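Fasil Ejigu arrived in Trundville on a Saturday, with one suitcase and a box of drawing paper. He came to lead the summer design week, where students from several countries work together on one question. This year the question is water, and how a town shares it.

"I did not want to give them a lecture first," he told me. "I wanted that they walk." So on the first morning all the groups walked along the river to Ramach, 7 kilometers, and they had to draw every public tap they passed.

The week has 733 applications for its places, and Fasil read many of them himself at night. He looks for people who can explain an idea to a neighbor. "A good drawing helps, of course - but if you cannot speak with the person who carries the water, what will you design?"
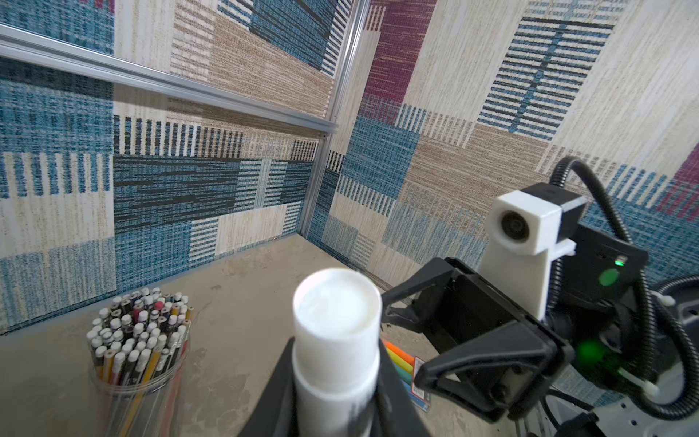
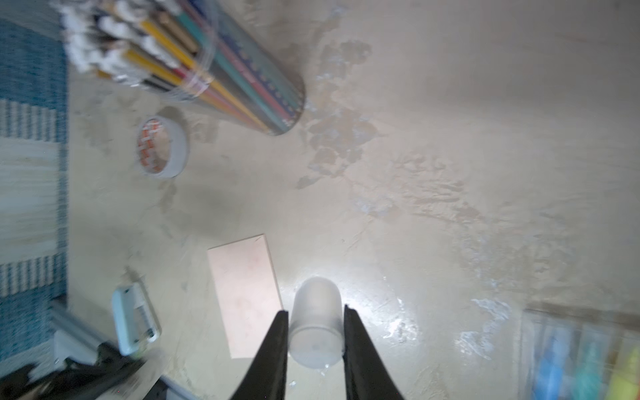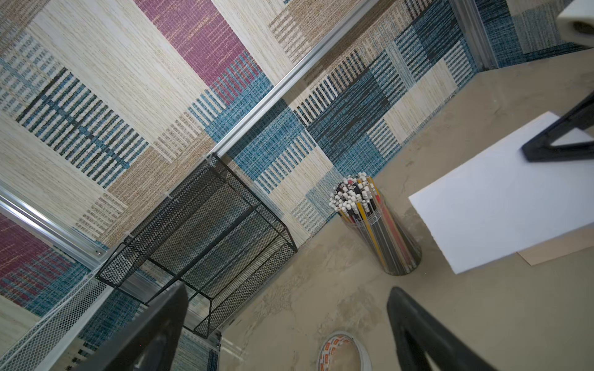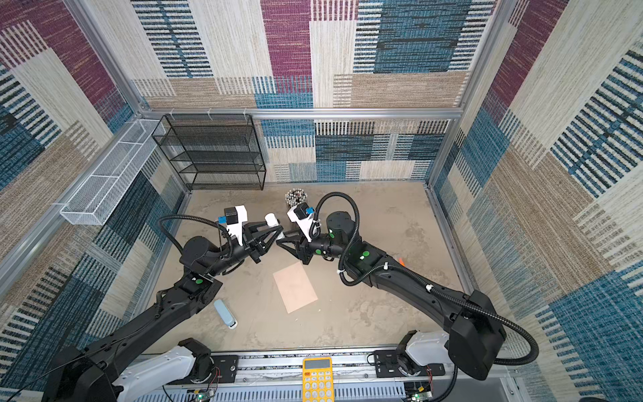
According to Asfaw, the groups should stay longer with the families in Ramach, because 2 afternoons are too short for hearing how people really use their water. Fasil agrees with this. He would like to add a second week next year, if the town of Cikmont can offer beds.

I asked him what happens with the results. Each group writes a small booklet, and 700 copies are printed for schools and town offices. Last year one proposal, a shaded bench beside a tap, was built after the course was finished.

"It is a simple bench," Fasil said. "People sit there and they wait for their turn, and they talk." He is now looking for a teacher of soil science for the next program, and he answers all letters himself, usually in the evening.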